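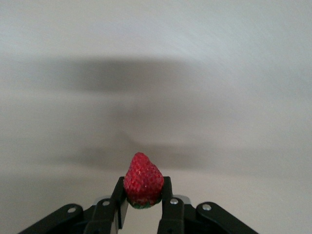

Gobnait Ó Briain did not plan to show fruit at the open day in Tilton. Her team at Trerkar normally works with small boxes, but she wanted something visitors know from their own kitchen. "Everybody has crushed a strawberry once," she told me. With two flat black fingers on the sides of the berry, people come closer and become quiet. The team tested for 17 days before the doors opened on Fri 28 July.

I asked her which question she hears most. "The price," she said, and laughed. She prefers to speak about the hours of practice.

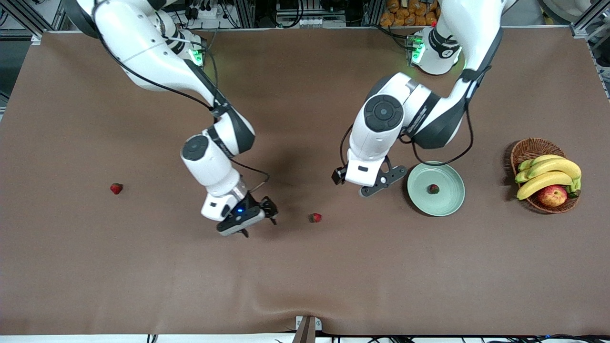 The second part of our talk was about working with two arms. "One arm is easy to explain, two arms must share the place," said Ó Briain. On the brown cloth they have a pale green plate and a basket with bananas and an apple. Children ask her about the bananas, and she answers that these are for December, when the team will visit Heretti.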